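**Re: Water-based topcoat on wood-grain tabletops – recoat or strip?**

**Lestus** – Apr 30, 2019
Top has nearly 500 hours of bench use on it. Finish is Pluneo satin, 2 coats. I get a haze wherever a mug sits. Plan is to scuff and recoat without stripping.

**renau_253**
Scuffing is fine if the old coat is sound. Do the tape test first. If it lifts, strip it.

Light grain, same satin:

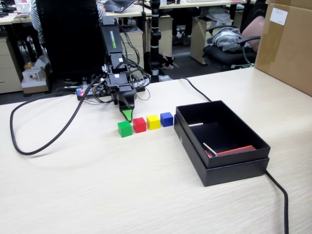
*Bench top with the four color blocks out.*

**Aguirre**
Disagree on the tape test. It tells you about adhesion, and haze is moisture under the film. Two coats is thin for a bench. I put on 4 and let them cure until August before setting anything hot down.

**renau_253**
Four coats of satin goes cloudy. Build with gloss, then one satin on top.

**Aguirre**
Only if you don't stir the can. The flatting agent sinks.

**Lestus**
Tape lifted at one corner – the rest held. Stripping that end only.

**renau_253**
You will see the line.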